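工单 1685 双臂拣货套件(试用)梨到篮子边上不松手,任务超时
提交:Skarkville 门店测试组 / Archana Awasthi
处理:Ernetti 售后 / Rami Obeidat
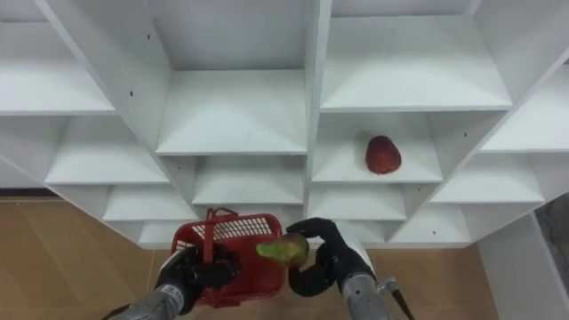
附件1 头部视角,左手红篮,右手青梨,格子里有草莓

状态:处理中 → 等客户复测 → 待观察
优先级:高(客户要求,试用快到期)
产品:Ernetti 双臂拣货套件,试用版,带头部相机,不带腕部相机
软件:四月那个包,没打过补丁

【问题描述】Archana Awasthi
急。周五要给采购那边演示,现在跑不通。
任务很简单:左手拿篮子,右手从白格子架上取水果,放进篮子,取完结束。取没问题,抓得挺稳。问题在放。梨送到篮子右边,停住,手指不张开。等到超时,报“放置条件不满足”,然后右臂退回待机位,梨还捏着。
草莓更别提,根本轮不到,任务卡在梨这一步就断了。
不是每次都这样。早上跑的几轮好的,下午开始坏。中间没人动过设置(我问过了,都说没动)。
另外,界面上老冒出一些不存在的物体,标在格子竖板上,名字叫“未知小件”。不知道跟这个有没有关系,先一起报。
需要知道:
一、是硬件还是软件
二、周五之前能不能好
三、不能好的话演示用什么顶

【回复】Rami Obeidat
收到。先别拆东西,也别重新标定,一重标现场就没了。
看了附件。先问几个:
篮子是套件里配的那个,还是你们自己买的?我们配的是灰色硬壳,没有提手。
左手抓的是篮身左下,这个抓法是示教出来的还是它自己选的?
右臂前臂那根黑线,往下走的那根,有没有绷紧的时候?
日志包麻烦导一下。设置 → 诊断 → 导出,勾上“放置判定”,默认是不勾的,不勾等于白导。
“未知小件”我猜是竖板上的螺丝孔,深色圆点,白底上特别显眼,检测容易当成东西。先记着,后面说。

【回复】Archana Awasthi
篮子自己买的。灰的那个太大,左手端着老碰架子。红的这个轻,网孔的,尺寸刚好。
抓法示教的,Muireann Lenihan 教的,她说抓提手会晃,所以改抓篮身。
线没注意。晚点看。
日志已传,勾了。文件有点大,传了半天。
补一句:换篮子是上周的事,换完也好好的跑过,所以我不觉得是篮子。

【回复】Rami Obeidat
日志看了一半,先说结论的一半。
不是夹爪坏。手指电流、位置都正常,命令根本没发下去。也就是说它不是“张不开”,是没人叫它张。
没叫它张是因为放置判定没过。判定要看两样:物体是不是在篮口范围里面;篮口上方是不是空的。
第二样过不了。日志里反复出现“篮口遮挡”。遮挡物标的是篮子自己。
怀疑提手。红提手立在篮子上面,默认模板里没有提手这个部件,算法就当有个东西横在篮口上。
先试这个:把提手放倒,放不倒就用扎带往后绑一下。然后同样的梨同样的位置跑一轮,看还报不报遮挡。
别用胶带,反光。

【回复】Archana Awasthi
提手放不倒,是卡死的那种。绑了,绑完有点歪。
跑了,没报遮挡。但是还是不松手,换了个报错:“目标位于篮口范围外”。
所以是哪个?

【回复】Rami Obeidat
那就是两个问题叠着,第一个盖住了第二个。
范围外这个,看你传的数据,梨停的位置偏右。附件里也看得出来,梨在篮子右侧,只是稍微搭着一点右边缘。判定看的是中心点,中心点没进篮口就不放。这个逻辑是对的,真放了大概率掉地上。
问题变成:为什么停在右边不往里走。
可能性按我觉得的顺序:
甲,右臂运动受限,走不过去(线缆、关节软限位)
乙,规划器认为再往左会碰到左手或者篮壁,提前停
丙,左手篮子位置比示教的时候偏左了,篮子滑了
丙最好查,先查丙。抓好篮子之后在篮底下垫张纸,对着纸边做个记号,跑一轮看篮子跟手指之间有没有挪。
甲也顺手看一眼,右前臂那个金属小支架旁边的线,手臂伸到篮子那个位置时用手指勾一下,看有没有余量。急停先拍下去再伸手!!

【回复】Muireann Lenihan
我来回吧,Archana 在开会。
垫纸那个做不了,篮子是悬着的,底下没桌子。我改成在篮壁上贴了个小点,对着手指边缘看。
跑完,点没挪。篮子没滑。丙排除。
线:有余量,能勾起来。不紧。不过在右臂抬最高去够上排格子的时候会紧一点点,放篮子的时候不会。甲我觉得也可以划掉,但你定。
示教的时候用的是灰篮子。后来换红的,我只重教了左手抓取,右手放置点没有重教。这个有关系吗?我以为放置点是跟着篮子走的。

【回复】Rami Obeidat
有关系,很有关系。谢谢,这句要是一开始就在描述里能省半天。
放置点是跟着篮子走的,但跟的是“篮子模板”的中心,不是它看到的那个篮子的中心。模板还是灰的大篮。大篮小篮,左手抓同一边,篮子中心就差出来一截,方向正好是往右。所以右手每次都去大篮子中心那个地方,对小篮子来说就在右边沿上。
那为什么早上又能跑?我还没想通。你们早上放的是什么水果?

【回复】Muireann Lenihan
早上没用梨。早上用的草莓。

【回复】Rami Obeidat
那通了。
草莓小,系统按小件处理,小件走另一条放置策略,会先移到篮口上方做一次视觉修正再松。梨算中件,不做修正,直接去模板点。所以草莓能放梨不能放,跟上午下午没关系。
遮挡那个草莓也会碰到,只是小件的遮挡阈值松,漏过去了。

处理步骤,照这个顺序,别跳:
一、停任务,右臂回待机位,手里东西先人工取下来
二、设置 → 容器 → 新建,不要在灰篮那个上面改,改了灰篮就没了
三、类型选“带提手、网孔壁”。这个类型在列表最下面,要往下拉,很多人以为没有
四、空篮扫描。左手照平时那样抓着篮身,头部相机看着,扫描过程中不要站在架子前面
五、扫完看预览,提手应该标成另一种颜色,如果跟篮壁同色说明没分出来,重扫
六、任务里把容器换成新的这个,保存。要点保存,关窗口不会提示
七、右手放置点点一下“跟随容器重算”,不用重新示教
八、把扎带拆了。绑着提手扫出来的形状不对
先空跑,手里不拿东西,看右手停哪。停到篮口正上方再上梨。

【回复】Muireann Lenihan
做到第四步,扫描失败,“容器轮廓不完整”。试了 2 次都一样。
光线正常的,灯都开着。
是不是手指挡住了?手指包着左下角。

【回复】Rami Obeidat
手指遮挡理论上它会自己补。网孔壁才麻烦,后面白架子从孔里透出来,轮廓断断续续。
办法:篮子里塞块深色的布,贴着内壁,扫描完拿掉。或者让左臂把篮子往左边移一点,背景换成木地板,别对着白架子。
第二种更好,不用塞东西,先试第二种。

【回复】Muireann Lenihan
移到左边地板前面扫,过了。预览里提手单独一个颜色。
保存了,重算了,扎带剪了。
空跑:停在篮口上方,看着挺正的。
上梨在试一次,稍等。

【回复】Muireann Lenihan
梨放进去了。手张开得有点慢,但是进了。
连着跑,都进。换了个大点的梨,也进。
草莓跟着跑也没问题,先取梨再取草莓,整个任务能走完。
还有一个小毛病,放梨的时候篮子往下沉一下,左手好像没绷住。要紧吗?

【回复】Rami Obeidat
好消息。
下沉:左手保持力给低了,灰篮有硬底边可以托,红篮是网孔壁,我们默认给的力偏保守怕捏变形。在新容器的属性里把“保持力”往上调一格,就一格,不要一下拉满,塑料篮会瘪。调完看手指包住的那块篮壁有没有凹。
篮子里东西越多沉得越厉害,演示的时候别装太满。

“未知小件”那事,回头看了,确认是架子竖板上的孔。不影响抓取,因为系统不会去抓未知类别,但是会拖慢扫描,每个点都要停一下判断。解决:
设置 → 场景 → 忽略区域,逐块竖板框一下。只框竖板,不要框到格子底板上去,框到底板上那格里的水果就看不见了。
右下那个格子底板上也有个小黑孔,这个没法用忽略区域,找个白色孔塞堵上,五金店都有。
懒得框的话全部堵上也行,一劳永逸。

【回复】Archana Awasthi
开完会了,看了一遍,谢谢两位。
几个问题,采购会问的,我需要能直接转发的答案:
换篮子每次都要这么弄一遍吗?我们门店的篮子不止一种。
客户自己能做还是必须你们来?
带提手的篮子到底算不算支持?宣传页写的“适配常见购物篮”,我觉得有提手的才叫常见购物篮吧。
试用能不能延?这几天基本都耗在这上面了。

【回复】Rami Obeidat
按顺序回:
换一种新篮子要扫一次,扫过的存着,以后在任务里选就行。同款篮子换一个不用扫。
你们自己能做,Muireann 刚做完。熟了以后从头到尾 15 分钟左右够了,第一次久一点。
支持,但要建对应的容器类型,不会自动认。宣传页那句我也觉得写得太满,已经转给产品那边了,改不改不归我管。
延期我没权限,转 Esperanza Robles,她管试用。

【回复】Esperanza Robles
Archana 你好。试用延 4 天,从今天算,后台已改,界面上的倒计时要重新登录才刷新。
正式版报价里容器建模不另收费,上门的话收。报价单单独发你邮箱,不在工单里贴了。
演示那天 Rami 可以远程在线,提前把远程协助开关打开,在诊断页里,跟导出日志同一页。

【回复】Archana Awasthi
收到,倒计时刷新了。
有意见还是要写一下,方便你们内部看:
报错文字太绕。“放置条件不满足”谁看得懂,至少写一句是被挡了还是没对准。
容器类型列表请按常用排,带提手的放最底下不合理。
关窗口不提示保存,我这边有人已经吃过一次亏了,刚才忘了说。
抓取是真的稳,这个我给好评。梨皮上没见印子。高处格子的视角也够用,我原来担心头部相机往上看会看不到里面。
要不要买我定不了,能跑完演示我就往上报。

【内部备注】Rami Obeidat
抄 Sinéad Mac Mathúna(产品)
根因:客户换容器后只重教左手抓取,任务里仍引用旧容器模板,放置点偏右;另提手未建模引发篮口遮挡误判。两个叠加,前一个报错把后一个盖了。
中件不做视觉修正这条建议重新讨论。Plevadcombe 那边的试用也报过类似的,当时按标定问题关掉了,现在看未必是标定,麻烦翻出来重看。
换容器流程里应该强制弹一次“放置点是否重算”。现在全靠客户记得。
文档里“空篮扫描”一节没写背景要求,网孔篮对着白架子基本扫不过,要补上。
宣传页措辞见客户原话,不转述了。

【内部备注】Sinéad Mac Mathúna
看到了。
弹窗可以做,进下个包。类型列表排序是小改,一起做。
中件视觉修正:当初关掉是为了节拍,每放一件多停一下。可以考虑只在容器刚换过之后开,跑稳了再自动关。要跟算法那边碰,先不要答应客户时间。
报错拆成“篮口被挡”和“目标没对准篮口”两条,文案我来写。
Plevadcombe 的工单我去翻。
文档 Rami 你直接改吧,改完叫我看。

【回复】Muireann Lenihan
保持力调了一格,下沉小多了,篮壁没凹。
孔用白塞堵了,没框忽略区域。“未知小件”没再冒。扫描确实快了。
有一次草莓取出来的时候在手指里滚了一下,没掉,就一次。要不要单独开单?

【回复】Rami Obeidat
单独开,别混这张里。附上那一轮的日志,还是记得勾“放置判定”,另外把“抓取力”也勾上。
草莓表面不平,手指闭合太快容易滚,先把小件闭合速度降一档试试,降了取得会慢点,演示能接受就先这么用。

【回复】Muireann Lenihan
好。闭合速度降了,开新单去了。
演示前一天我会把整个流程从开机跑一遍,有事就往这里回。扎带那个别写进文档啊,绑完真的很歪。

【回复】Rami Obeidat
不写。
本单转待观察,演示完没问题我来关。开机跑那遍之前先确认任务里选的容器是红篮,重启以后会不会跳回默认我这边没测过,看一眼,跳了截个图给我。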